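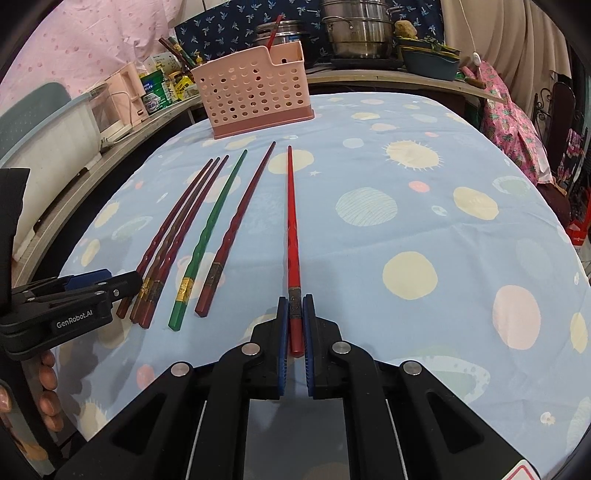 Sobre a folga nos pivôs da pinça manual: desmontei as duas garras no fim de semana e voltei a medir. O problema não está nos pinos, está no alinhamento das almofadas. Com peças finas e cilíndricas, qualquer desvio entre as duas faces faz a peça rodar no momento do aperto. Para os ensaios passei a usar pauzinhos de mesa, que servem bem para isto: ponta fina, extremidade grossa, e alguns com a haste torcida, como o verde e o bordô, que obrigam a almofada a trabalhar em pontos de contato irregulares. O vermelho vivo, com a extremidade grossa entre as duas almofadas azuis com nervuras, é a peça com que começo cada série. Os que ficam encostados uns aos outros são mais difíceis, porque o dedo tem de entrar por cima sem arrastar os vizinhos.

Resultados até agora, com a garra da direita: 40 preensões por série, 17 falhas na primeira, quase todas com hastes torcidas. Depois de recolar as almofadas com gabarito ainda não repeti a série completa, portanto não tiro conclusões.

Em 19/05/2024, escreveram na lista:

> Alguém já ligou a placa Rovham a uma pinça de dois dedos com
> articulação em paralelogramo? Tenho o braço Fotberg montado na
> oficina partilhada e queria gravar abertura e posição ao mesmo
> tempo. O sensor dá-me 1.808 contagens com a garra toda aberta,
> mas a leitura salta quando fecho depressa. Suspeito da folga
> mecânica. Vale a pena trocar os pinos ou é perda de tempo?

Eu não trocava os pinos antes de excluir o resto. Por ordem:

1. Prender um dos braços da articulação e medir só o outro. Se o salto desaparecer, é montagem.
2. Verificar a fixação do ímã do sensor. Na minha estava colado torto e dava exatamente esse sintoma.
3. Baixar a velocidade de fecho e comparar. A 900 amostras por segundo o ruído elétrico também aparece, e confunde-se facilmente com folga.

Quanto à gravação simultânea, uso o registrador do projeto Xie, com uma marca de tempo comum para as duas garras. O firmware Porkine também serve, mas a versão de setembro perde pacotes quando as duas estão ligadas à mesma porta USB — com um hub alimentado deixei de ver o erro, sem ter percebido a causa.

Uma pergunta de volta: essas 1.808 contagens são lidas com a garra parada ou em movimento? Se for parada, mande o arquivo bruto, de preferência sem filtro. Tenho um script que separa histerese de ruído e posso passá-lo nos seus dados.

O gabarito das almofadas é uma peça impressa simples. Envio o STL a quem pedir, as cotas ainda vão mudar.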